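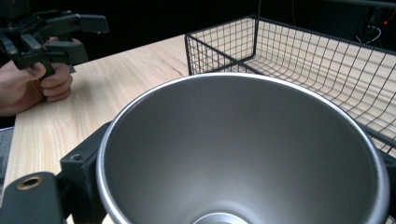

About Brultau

Brultau is a small shop for kitchen and table things. Ilse Tiedemann and Rutilio Trujillo opened it in February, at first only with metal cups and one long table to show them on. Today we keep up to 57 kinds of cups, bowls and baskets.

We like simple objects which can stay on the table the whole day. A metal cup does not break when a child drops it, and it gets nicer with small scratches – at least we think so.

What we do

We choose every piece by hand and we use it at home for eight weeks before we sell it. Dulce Esquivel checks the rims with her finger, because a sharp rim is the most usual complaint. Elvia Zamudio packs the orders in paper, without plastic.

Visit us

The shop is next to the Alvarado bakery. We are closed on Sunday. If you search for a cup of a certain size, please bring the old one with you and we will compare them on the table.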